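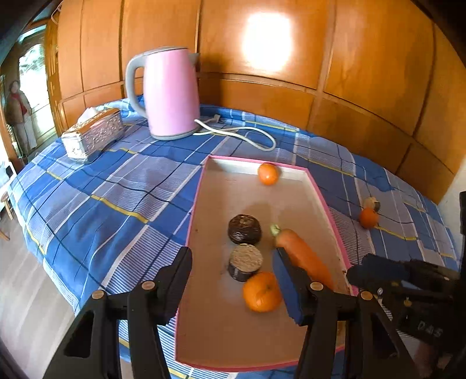
Carrot against the blue pad, tray task

padlock_77
Running the tray task with two hand-held grippers. The logged jaw width drifts. By episode 930 the file says 4 mm open when the fingers are fully shut. Policy trained on it at the Maden lab squeezed a tangerine until it split. The logger is Nelitz, stock settings. Anyone seen this?

torquewrench
Linkage screws. Check every one on both jaws before you touch the software. A little play at the joint and the width reading is junk.

padlock_77
Checked them in April and again this morning. All tight.

mlowe_bench
I don't think it's screws. Foam takes a set after enough picks, so "shut" ends up at a different position than when you zeroed it. We had the same thing on the McKinnon cell and new pads fixed it.

torquewrench
Foam going flat won't give you 4 mm. Sorry, not buying that.

mlowe_bench
Depends on the foam. Ours was thick.
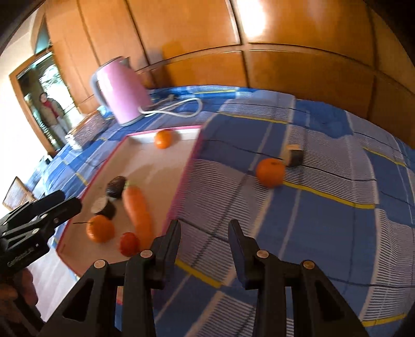 How often should the jaw width be zeroed?
At the start of every session, and again after any pad change or drop.

padlock_77
I was zeroing once a week. Went back through the logs and the offset jumps at episode 13 of the second batch – it doesn't creep up. 1,156 episodes in total and everything after the jump is off.

torquewrench
A jump is a knock or a slipped magnet. Did it get dropped?

padlock_77
Possible. Nothing in the notes.

mlowe_bench
OK, a jump rules out my pads. I'd still keep that policy off the arm until the data is fixed, or set a force limit first.

padlock_77
Arm is powered down. Opening the right gripper tonight, will post what the magnet looks like.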